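Forum: Software > Perception
Topic: Gripper width estimates drift on clear containers

kestrel_loop
Posted 30 Sep 2023

Been chewing on this all week and I'm weirdly happy about it, so bear with me. We're building a two-handed policy from hand-held gripper data, and our preprocessing tool (Skuvska, in-house, mostly Python) estimates jaw opening from the wrist camera. Works great on mugs and boxes. With clear stuff in view, the width estimate goes wobbly even when the jaws are shut.

My theory is that the segmenter leaks. It sees table grain through the glass, decides part of the glass is background, and the finger mask goes with it. I have 230 episodes in this batch and 30 of them trip the width check. Same table for all three of these:
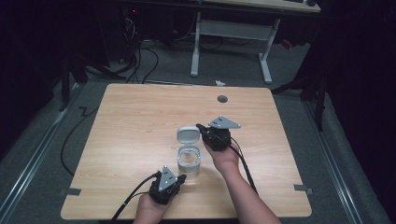
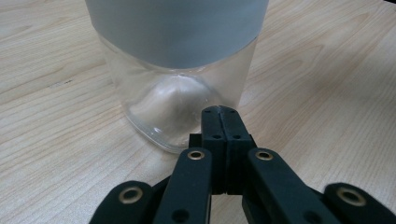
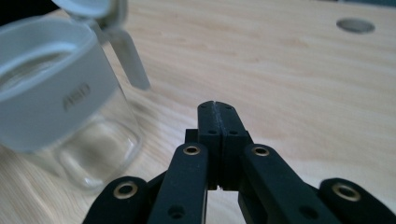 Head view first, then two wrist views with the jaws closed.

Has anyone masked the fingers with a fixed template and skipped the learned segmenter completely?

mossy_quaternion
Yes, and I'd do it again! In the wrist views the linkage is hinged off fixed geometry, so you only have one degree of freedom to solve. Look at those brass rings on the arms — they're lovely features. Fit the ring centers, run them through the linkage model, get the opening. You never have to ask what's behind the fingers.

jthongdee
Going to disagree a bit. Rings are fine until one gets a highlight across it, and the outer ones sit right down by the bottom of the picture, so you lose them with any crop. I'd keep the segmenter and retrain it with more glass. We did that on Girnar with 744 extra labeled images and the leaking mostly went away.
Jirayu

kestrel_loop
744 hand labels though... that's a lot of evenings. Did you label the glass too, or just the fingers?

jthongdee
Just fingers. Angelica Pangilinan wrote our labeling script and it propagates masks between neighboring images, so it was faster than it sounds. I'll ask if she minds me posting it.

mossy_quaternion
Fair point on the crop. But you can use the inner two rings alone and treat the outer pair as a check when they're visible. Ellipse fit, reject anything with a bad residual, smooth over time. My version is maybe a page of code and it runs on the CPU.

ocampo_fan
Neither of you mentioned time sync! Before you touch perception, plot width against the fingertip pose. On our Ocampo logs the "glass problem" was a dropped image at index 2993, and everything behind it was one step late.

kestrel_loop
Checked, timestamps are clean on every flagged episode. Good call anyway, I've added it as a test.

Tried the inner rings this afternoon and wow, the closed-jaw estimate is flat as a board on the bottle episode. The jar one still has a small bump that I don't understand yet. Going to run both methods side by side and log wherever they disagree.

jthongdee
Still think you'll want the masks for the policy itself, if you plan on painting out the gripper. Otherwise the leak just shows up later.

kestrel_loop
Hmm, yeah, we do plan on that. OK, rings for width and your retraining recipe for masks. I'll put the ring fitter in the Rirkano branch and post plots when the batch finishes.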